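From: Bayu Gunawan
To: Pranmont traditional music list
Date: September 2, 2021
Subject: Re: Tuning of the second drum on the Berov tapes

On Monday evening, Ayala wrote:

> I have been through the first two reels again and I still hear the
> second drum a fourth below the lead. The printed notes say a fifth.
> Does anyone have the original speed of the machine? If the tapes were
> copied fast, the interval would stay the same but everything else in
> the notes would be off, including the tempo markings. I would also
> like to know why the bell part is missing from the third song.

There are two separate questions in this, and I will take the speed first.

The only fixed reference on reel one is the test tone ahead of the first song. The notes give it as 1000 Hz. On the transfer I have, it reads 1025 Hz. That makes the transfer 2.5 percent fast, a little under half of a semitone. I checked the tone again at the tail of the reel and got the same reading, so the error is constant and can be fixed with a single correction. Reel two has no tone. I applied the same correction to it and the lead singer's usual starting pitch then matched reel one, which is decent evidence but no more than that.

As Ayala says, none of this touches the interval. A speed error moves both drums together.

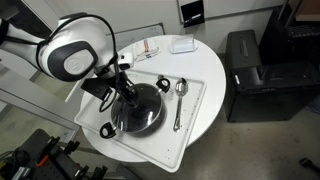

On the interval, I think both readings can be defended. The second drum has a strong overtone that sits close to where you would expect the fourth. On small speakers the low partial drops out and the ear takes the overtone as the pitch. If you filter out everything above 500 Hz, the fundamental is clear, and in songs one and two it comes out nearer to the fifth. In song 3 it has drifted up, and by the last verse I would call it a wide fourth. The skins were probably tightening over the session. The notes were written from song one only, as far as I can tell from the page order.

I would suggest that the new edition print the interval song by song and drop the general statement in the introduction. The tempo markings should be lowered by the same correction as the pitch. In practice this changes most of them by two or three beats per minute, and dancers will not notice, but people do cite those figures.

On the bell: it is there, very faintly, in the left channel between the second and third verses. The player seems to have been far from the microphone. The pattern is the usual one for the processional songs, with the long stroke on the second beat of the group. It does not match the pattern given in the Pudedus songbook, which has the long stroke first. I do not know if that is a printing error or a village difference. The Pudedus singers I have heard all start on the short stroke, but they learned from one teacher.

Two small corrections to the song list, while the file is open. The refrain in song two is sung by the full group and not by the women alone. The title of song four should be in the singular; the plural is from the tape box, and the singer announces it clearly before she starts.

I can send the corrected transfers of both reels to anyone who wants them. They are uncompressed, so please tell me off list where to put them.

Bayu

Comments (3)

drumhead_left
Tried the low-pass on my copy. Fifth in song one, agreed. I get a fourth earlier in song three than you do, by the second verse.

Marisol T.
My grandmother's group put the long stroke second as well. Never saw it written the other way until the songbook.

reel2reel
Was reel two cut on the same machine? If not, using the reel one correction is a guess.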